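Handheld Gripper Project: Frequently Asked Questions
Student section, Skundon Robotics Club
Updated 2025-05-25

Who can join?
Any enrolled student. No programming is needed for the recording sessions. The training group, which works on the model itself, asks for one semester of Python.

What is the current task?
Folding a long-sleeved top on a table. A demonstration starts with the garment spread out and ends when it is folded and both grippers are clear of it. The sleeves go in first, then the hem comes up to the collar.

How many demonstrations do we need?
The target for the term is 254. Of these, 200 go to training and the rest are held back for checking. Each member signs up for at least 13.

Does it matter which garment I use?
Yes. Take one from the project bin and write its tag number on the log sheet. Zippers may be open or closed, but leave them as they are once recording has started. Do not smooth the fabric flat by hand between runs — the model has to see wrinkles. 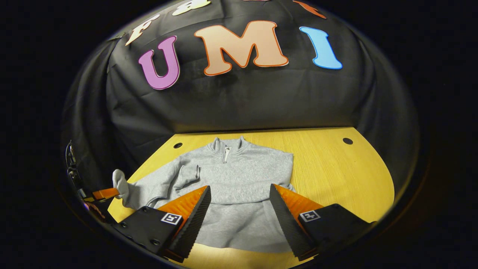
How fast should I move?
Slower than you would fold at home. Close the fingers fully before lifting, and pause briefly after each release. A run that takes more than 21 seconds is still valid if nothing was dropped.

What if I drop a sleeve?
Pick it up with the gripper and continue, then mark the run "R" for recovery. If you touch the fabric with your hand, stop and discard the run.

Can I cover the square markers on the grippers?
No. They are used to work out how far apart the fingers are. Keep tape, cuffs and long sleeves away from them, and report any marker that is scratched or peeling.

Where do the files go?
Copy them to the shared drive, folder Caron, before you leave. The folder Pretier is for last October's cup-stacking runs and is closed to new files.

Who do I contact?
Shabnam Ghumman handles sign-ups and gripper loans. Loans are for use in the lab only. Bring your student card, and check that both grippers are charged before you sign for them.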